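A Fixture Panel for the Bench Arm

At the Endell shared workshop, a small arm learns to put computer parts where they belong, one holder at a time.

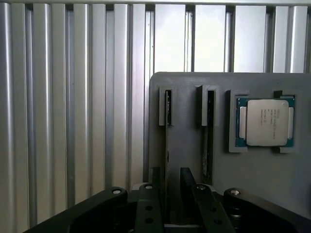 Darcy Melnyk would have built the panel first and the arm second. Her argument is that an arm can be corrected in software at any hour of the night, while a holder in the wrong position stays wrong until somebody gets out a wrench, and that most of the trouble in the project's early months came from ignoring this.

Emmett Strickland, who did the mechanical work, accepts the point with one reservation. Without an arm there was no way to know how much room the fingers needed around a part. The first panel was drawn with the holders close together, on the assumption that the gripper would approach square to the plate and leave the same way. In practice it came in with a slight roll, and the outer arm of the gripper touched a neighboring holder before the fingertips reached the part. The current layout sets its two slot brackets and its square chip holder in a single row across the upper part of the plate and leaves the area underneath clear.

The workshop is one room on the ground floor of the Randstead building. Members pay by the month and get a shelf, a key and access to the machines. The robot project began there in December with a secondhand arm, a controller Strickland bought separately and a stated goal of sorting parts pulled from retired servers. The goal has since been cut down. The present task is to take a thin part or a processor from the bench, seat it in the matching holder, release it, and take it out again.

Processors turned out to be the easier case. A server processor is a rigid square with a metal heat spreader on top, and it tolerates being held by its edges as long as the force is even. The holder is a shallow square recess with a raised border and small tabs that overlap the edges of the part. The recess is deliberately larger than the chip, so a small placement error costs nothing. The tabs do the final locating. Strickland went through several shapes for them. Stiff tabs held the chip well and made removal unreliable. Soft ones let it tip forward. The version in use is a compromise in which the chip goes in under the upper tab first and is then swung back against the plate.

All of the processors used for practice are dead, and they are marked as such in the workshop's parts drawer. The rule came from Marisol Whitfield, who keeps a working machine built from salvaged parts and did not want her spares in the same drawer.

Thin parts are harder. A part seated edge-on in a slot offers the gripper very little to hold, and any angle between the part and the slot shows up as binding. A lead-in chamfer at the top of the slot solved some of this. The rest had to be handled in the motion. The arm lowers the part until it meets resistance, backs off by a small amount, shifts sideways and tries again. The search pattern is a plain zigzag. Kenji Gallagher wrote it as a placeholder and it has not been replaced.

Gallagher also wrote the logging. Every attempt is stored with the motor currents, the joint positions and the wrist camera's video, along with a note of the holder used. A run of 200 attempts on a single slot is the workshop's standard test before a change is accepted. In the most recent complete run, 11 attempts failed. Most of those were early releases: the fingers opened while the part was still resting on the lip of the slot. The remedy was a check on finger current before release, and the run has not yet been repeated with it in place.

The wrist camera is small and sits close to the fingers, with both of them in view at all times. This was a choice. An earlier mount looked over the gripper from higher up and gave a clearer view of the panel, but it lost sight of the fingertips during the last part of the approach, when the information was most useful. The cost of the present mount is that the gripper hides the lower edge of the plate, and anything down there has to be located from memory of an earlier pose.

Reflections have taken more time than expected. Aluminum extrusion is bright, ribbed and regular, and the first version of the edge finder took the grooves between profiles for slots. Adding exposure control helped a little. What fixed it was restricting the search to the plate itself, which is matte gray and gives the software a quiet background. Anyone planning a similar fixture is advised to choose the finish of the plate before choosing the camera.

The fingers are bolted on through plain holes and can be changed in a few minutes. Strickland keeps 2 sets. One has flat tips for thin parts. The other has a shallow step near the end, meant for chips, and is seldom fitted, as the flat set does the job nearly as well and changing over means repeating the calibration. The calibration touches off on 51 points and has to be watched from start to finish, because the routine has no reliable way to stop if a bolt head catches on something.

Clyde Begay has proposed a second plate with a different set of holders, to be used for connectors and small fasteners. He has drawn it to the same outline so that the two can be exchanged on the same mounting points. The drawing is complete apart from the cable holder, where the question is whether a flexible part should be gripped at the plug or behind it. Melnyk favors the plug. Begay wants to run both and compare the logs.

The software is kept in a repository named Sivakumar, after the street where Gallagher was living when he started it. It includes the panel drawings, the zigzag search and the current finger check. The calibration routine is left out until it can be stopped safely. Members who want to run the arm should book it on the sheet by the door and leave the flat fingers fitted when they finish.

Contact the editors | Copyright Gavska Magazine, all rights reserved | Back to top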